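**Ticket: teleop demos for Matar drift off after the wrist reset**
Opened Monday, March 1, 2021
Component: Etano sim, hand controllers

Hi all, me again! I spent the morning steering the arms through the phone pickup for Matar, and out of 53 demos I had to toss 2 – both times the left wrist rolled as soon as I let go of the clutch.

What I tried:

- restarted the controllers (no change)
- went back to the December build – same roll
- swapped left and right controllers, and the roll stayed with the left arm

Zdislava Čierny thinks it's the headset offset, and I'm leaning her way. Both wrist views and the head view attached. 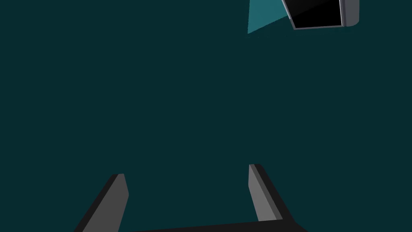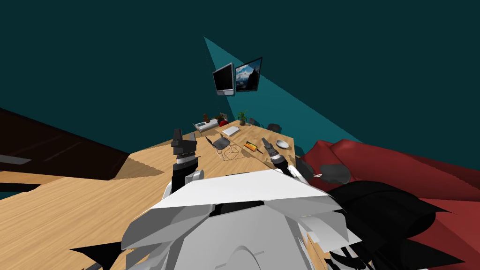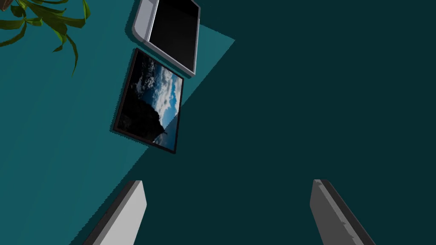 My real question is whether I can keep recording while this is open. The grasp itself feels great, it's just the lineup before it that goes weird. Could we use the orange phone on the table as a fixed target and log the wrist angle each time I re-clutch? I can run that tonight if somebody turns on verbose logging for me.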